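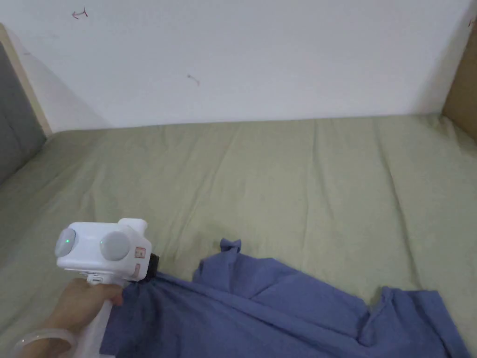 Skeleck stops bed-clearing sessions after grippers fail to let go

PORKAMBY — Skeleck has stopped using part of its stock of hand-held grippers after the jaws on two of them stayed shut on clothing when the people holding them tried to open them. One worker's fingertip was pinched while freeing a sleeve. The worker was treated with a bandage on site and finished the shift on other duties.

Both failures happened in March at the company's Porkamby workrooms, where staff carry out household jobs by hand so that the movements can be used to train robot arms. The task at the time was picking up clothes left on a bed, moving them to one side and smoothing the sheet. Workers do this with a Leone gripper in each hand.

According to an internal notice sent to staff, the first failure came shortly after 10 a.m. An operator had taken hold of the edge of a garment, lifted it and released the squeeze on the handle. The jaw did not open. The operator put the gripper down on the bed with the garment still in it and called the room supervisor, who switched the unit off. The jaw let go when the power was cut.

The second came the same afternoon in a different room. This time the operator reached across with the free hand to work the fabric loose, and the jaw closed a little further before the unit was shut down. That was when the fingertip was caught.

In both cases the indicator lights stayed green. Skeleck says that is the part of the fault it is most concerned about, as operators are taught to carry on with a task while the lights are green and to stop if they change color.
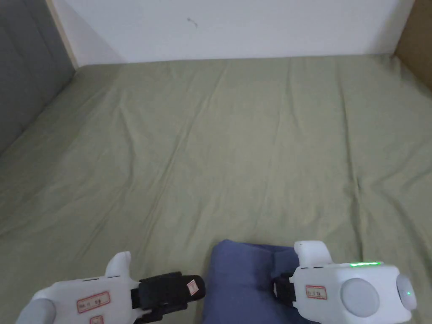

The company has traced the problem to a software update loaded onto the grippers the week before. The update changed how long the motor holds its position after a grasp, to stop thin fabric from slipping out. On units with a worn position sensor, the gripper could lose track of how far the jaw had closed and go on holding. The light was tied to the battery and the wireless link and took no account of the jaw at all.

Eight grippers had the older sensor. All of them have been taken out of use. The rest have been put back on the previous software, and sessions with cloth started again after a break of two working days. Rooms used for hard objects such as cups and boxes were not affected and kept running.

Skeleck is also going back through its recordings. There are 1000 clothing sessions made with the new software, and in each one the jaw reading has to be compared with what the head camera saw. Seven have been thrown out so far. In those, the file says the gripper was open while the video shows it still holding cloth. A robot trained on such files could learn to pull its arm away before it had let go of something, the notice says.

Staff have been given new instructions for the bed task. If a jaw does not open, the operator is to rest the gripper on the mattress, keep the other hand clear and wait for the unit to be switched off. Pulling on the garment is not allowed — in the first failure, the supervisor found that tugging made the motor tighten its hold. Operators must also open and close both grippers over the bare part of the sheet at the start of every session, before going near any clothes.

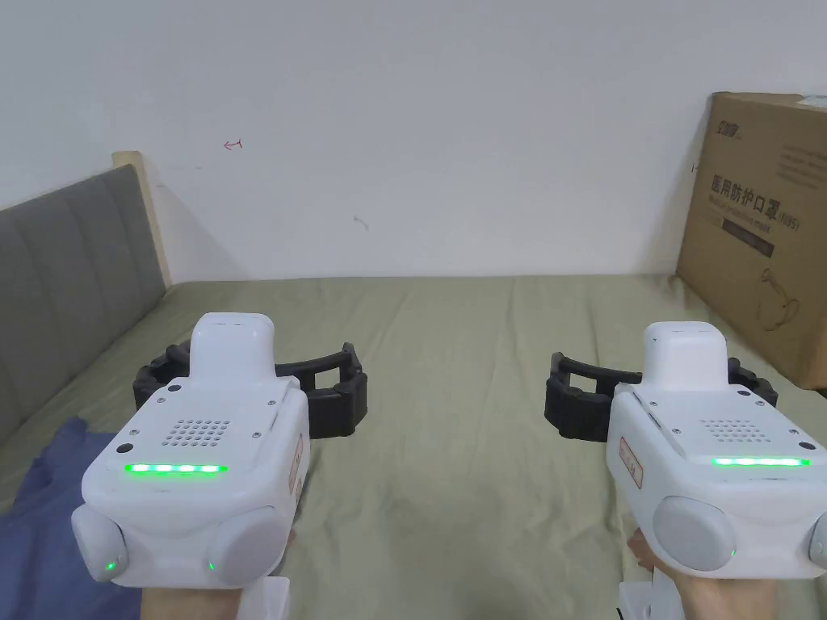
Some workers had reported slow jaws earlier in the month. Those reports were logged as comfort complaints and passed to the people who handle grip size and weight, so the software team did not see them until after the injury. The company now wants any report about jaw movement sent to both groups on the day it is made.

A second update is being tested. It opens the jaw if the handle has been released and the motor is still drawing current, and it turns the front light strip off when the sensor and the motor disagree. Skeleck plans to try it on two grippers first, with a supervisor in the room for the whole session. No date has been set for the eight withdrawn units, which will need new sensors before they can be used again.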